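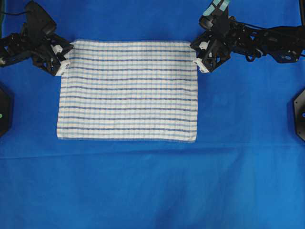 Figure 3. Start of a folding trial. Both grippers hold the upper corners of the striped towel; the lower corners lie flat on the blue cloth.

Robotics / Fault reports and field studies
March 11, 2025
By Zineb Radwan and Younes Bensaid

4. Failure analysis: one-sided grip loss during the lift

We ran 200 folding trials on the Plukness two-arm station in Trarville, using the same folding policy throughout. In 35 of them the towel left the left gripper before the fold was finished. The right gripper lost its corner in 3 trials. This section deals with the left-side losses.

4.1 What happened

Every trial starts from the grasp shown in Figure 3, with the top edge taut between the two arms. The arms then lift together and carry the edge toward the far hem. In the failed trials the left corner slid out between the fingertips early in the lift. The controller did not notice. It kept both arms on the planned path, and the right arm dragged the towel sideways across the work surface until the motion timed out. In the worst cases the loose fabric was pulled under the right wrist and the operator pressed the stop button.

No one was hurt and no hardware was damaged. We still treat the missed detection as a safety matter, as the arms went on moving at full speed with the towel in an unknown position.

4.2 Cause

We first suspected the towel. Its left edge is slightly frayed and the weave is uneven, so we turned it end for end and repeated 40 trials as a separate check. The losses stayed on the left arm.

The fault was in the grip check. Tai, the control software on this station, decides that a grasp is good when the fingers stop short of fully closed. The left fingers had been replaced in August and the closed position was never recorded again. The new fingertips met slightly earlier than the old ones, so the software read an empty gripper as a gripper holding thin fabric. It also cut the closing force too soon, and this is why corners slipped in the first place – one wrong value produced both the slip and the failure to see it.

The right gripper had its original fingers and a correct setting. Its losses all came from grasps placed too close to the corner, and we count them as ordinary grasp errors.

4.3 Changes made

The closed position is now recorded at every startup, with no fabric in the fingers. If the new value differs from the stored one by more than a set limit, the station will not start. We also added a second check after the first part of the lift, based on motor current. If either side reads as empty, both arms stop and hold.

The second check has a weakness. A light towel changes the current very little, and with thin napkins from the Cloltwood set it stopped some good lifts. We left it on for all fabrics and accepted the lost time.

Related items
Grasp checks for thin fabric
Recording finger positions after a part change
Stop and hold behavior on two-arm stations
The Cloltwood fabric set: contents and care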